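Chapter 4
Unintended Poisoning in the Home

What this chapter covers
Sources of household poisoning
How cases are counted
Storage, labels and packaging
The work of a poison center

Key terms: exposure, dose, unintended poisoning, case definition, child-resistant closure, case fatality

Most poisonings take place in the home. The substances involved are ordinary ones: pain relievers, sleeping pills, drain openers, bleach, detergent, lamp oil, pesticides. Chapter 3 dealt with injuries from falls and burns. This chapter uses the same approach to look at harm caused by swallowing, breathing in or touching a harmful substance.

A poisoning is called unintended when the person did not mean to be harmed. A toddler who eats tablets from an open bottle is one case. An older adult who takes the evening dose twice is another. So is a worker who mixes two cleaners in a closed bathroom and breathes the fumes. Health departments keep these apart from self-harm and assault because each group calls for different action. 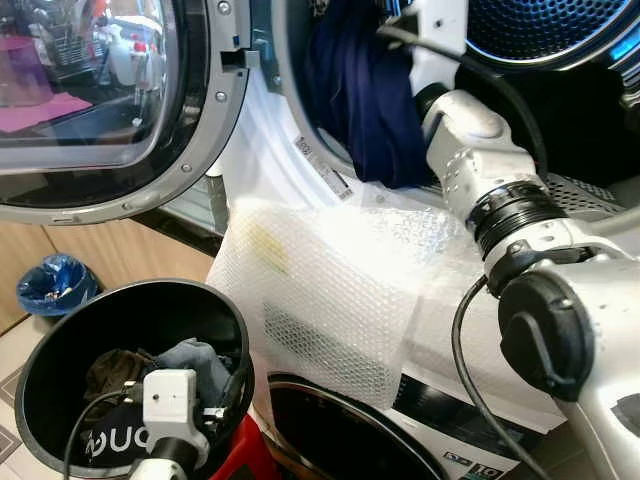 Age makes a large difference. Children under five have the most exposures, and most of them recover at home with advice given by phone. Adults have fewer exposures but more deaths. The difference comes partly from the substance and partly from the amount. A small child often gets one mouthful of something that tastes bad and stops. An adult who makes a mistake with a strong medicine may take a full dose several times over before anyone notices.

The Takau County records show this pattern. In one year the county's poison line logged 2563 calls about exposures in the home. Of the people involved, 82 were admitted to a hospital and four died. All four were adults, and all four deaths involved prescription medicine. Students will use the Takau figures again in the exercises at the end of the chapter.

Exposure and dose

An exposure is any contact with a substance that could do harm. It does not mean that harm took place. A child found holding an open bottle of cough syrup is counted as an exposure even if the bottle turns out to be full. Dose is the amount that gets into the body. The same dose affects people differently according to body weight, age, liver and kidney function, and other medicines being taken.

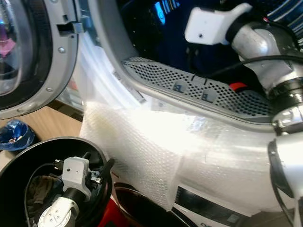 Poison centers ask for all of these facts early in a call. They also ask for the time of the exposure. Some substances act within minutes. Others, such as acetaminophen, may cause few signs during the first day while damage to the liver is under way. A caller who says the patient looks fine may still be told to go to the emergency room.

Counting cases

Before cases can be counted, someone must decide what a case is. This is the case definition. The towns of Bolach and Grabner lie a short drive apart and have close to the same number of residents, yet Bolach once reported three times as many poisonings. Staff compared the two sets of forms. Bolach counted every call. Grabner counted only patients seen by a doctor. Once both towns used the same definition, the gap nearly closed. 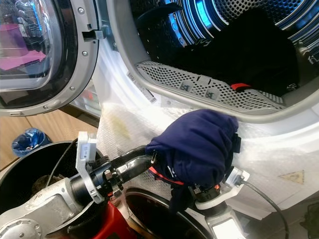

Why do poison center counts and hospital counts differ?

Poison centers record calls, including many about people who never need treatment. Hospitals record patients, and some of those patients arrive without any call having been made.

Neither source is complete. Deaths are a third source and come from death certificates, which may be held open for weeks while laboratory tests are done. A count published in October can therefore change after the year is over. Good reports state the date on which the files were closed. 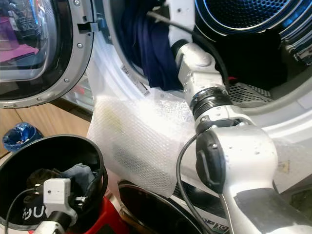
Figure 4.1 Robot arm reaching into the open drum of a front-loading dryer.

Section 4.1 begins with medicines. It uses a home survey from the Studon district, where interviewers asked to see where each household kept its pills and whether the caps were closed. Have the exposure form from Appendix B at hand as you read.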